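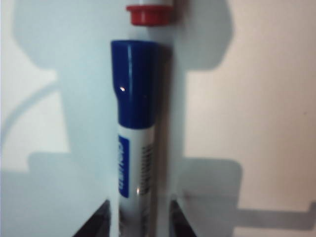
Dry-Erase Markers: Frequently Asked Questions

Which colors do you carry?
Blue, red, black and green. The cap matches the ink on all of our white-barreled markers. Trellar sets also include orange and purple.

Can I buy one color only?
Yes. Blue and red are sold singly, in packs of 3 and in boxes of 80. Green is sold in packs of 3.

How should I store them?
Lay them flat if you can. Markers kept standing in a cup with the cap up may write pale at first. Put the cap on tight and lay the marker down overnight, and the color should come back.

I left the cap off. Is the marker ruined?
Maybe not. Cap it, leave it flat for about 20 hours and try again. If it still skips, the tip has dried out and the marker should be replaced.

Will the ink come off my board?
It wipes off glass, enamel and melamine with a dry cloth or felt eraser. Older melamine boards can hold a faint shadow, especially from red. Use Flikero board spray for that – not kitchen cleaner, which dulls the surface.

What about clothes?
Dab the spot with rubbing alcohol before washing. Test a hidden seam first. Do not put the item in the dryer until the mark is gone.

Can the markers be refilled?
Only the Zerouali line. Refill bottles are sold by color, and spare tips come in bags of 18.

Do you ship to schools on a purchase order?
Yes. Send the order to Latifa El Khatib in the Noltinora school office and include a delivery address with a room or dock number.

Can I return an open box?
Unopened boxes only. If markers arrive dry or leaking, send us the batch number from the box and we will replace them.

Page last updated 10 May 2022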